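25/09/2018, garment bench, afternoon

Folding again. I said in March that I didn't believe the "any shirt, one method" claim in the Korkgate write-up, and I still don't, but Juniper wants it tried on ordinary clothes before we write back to them, so I'm trying it on ordinary clothes. No starch, no ironing, nothing smoothed out first.

Main piece is the red and black buffalo check. I like it for this and I distrust it for the same reason. A big check is supposed to help you find your way around a garment, because the squares line up when the cloth is straight. Fine on a shirt that's lying open. In a heap the squares break up at every fold and you get red next to red with a crease between them, and I have personally mistaken that for a seam more than once.

Method as written (Korkgate, my shorthand):

- find an edge you're sure of
- lift from there, let the rest hang
- lay down, square the hem, fold in thirds

Step one is doing all the work. "An edge you're sure of" is the whole problem, and they give it one line.

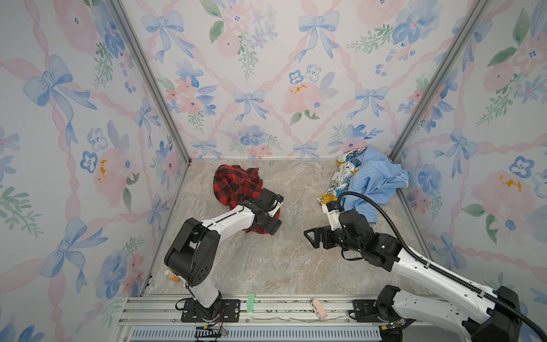 Ximeng Zeng thinks I'm being unfair to step one. Any edge will do, according to Ximeng, so long as you keep hold of it and go along it until you meet a corner, and the write-up only sounds vague because it was cut down for length. I've put that here so it's on record. My objection stands: going along an edge is easy when the edge is on the outside. When it dives under the pile you have to let go or drag the whole thing with you, and then you've made a new heap and you're back at the start.

Plan is 14 starts on the check from a dropped heap, then 11 with other clothes mixed in. Juniper asked for 50 of each. I'd sooner do a short run, write down what goes wrong, and argue about numbers later.

What I mean to write down for each start:

- which edge got picked (hem, cuff, front, don't know)
- whether it was the edge we thought it was
- how many times let go
- anything odd

"Don't know" is a proper answer. Please don't fill it in afterwards from memory – Yulan, this is about the last sheet.

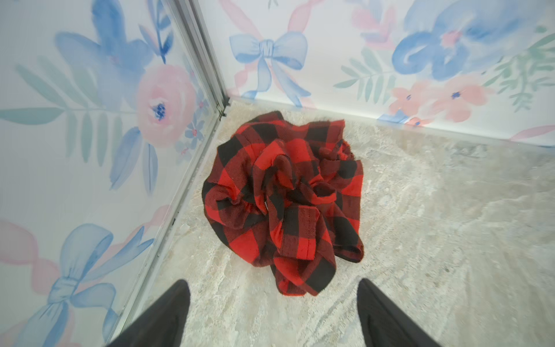
Cuffs worry me more than hems. A cuff curls back on itself, has its own stitching, and from the wrong side looks like a short piece of hem. Pick one up thinking it's the bottom of the shirt and everything after that is a quarter turn out. The write-up doesn't mention cuffs at all, which makes me wonder what they were folding. Towels, I suspect.

Other thing: brushed cloth clings. It holds a crease in a heap and then won't hold one when you want it to. The smooth cotton pieces should be the other way around, though I'd want to see it on the sheet before I repeat it to anyone.

Surface matters too and we keep pretending it doesn't. Long pile grabs flannel, the marble-pattern floor lets it slide. Don't pool the two. Write the surface at the top of the sheet, every sheet.
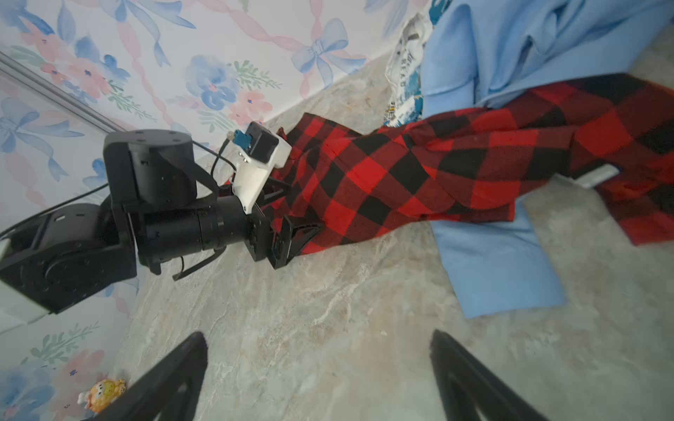 For the mixed starts the light blue button-up stays in. It's plain, so there's no pattern to lean on, and we'll find out whether the check was helping us at all. My guess is a little, at the beginning, and then less than people say.

Time limit is 30 seconds to settle on an edge. After that mark it as no edge and start over. Aisling thinks that's too generous. Maybe, but I don't want anyone rushing and then blaming the method for it.

Still to sort out:

- who decides what counts as "square" at the end (not me, I'm biased)
- lint: shake out between starts or leave? Leave, for now, but note it
- do inside-out shirts count? Korkgate is silent on this as well
- ask them what they folded

Sheets go in the Tian folder, not on the bench.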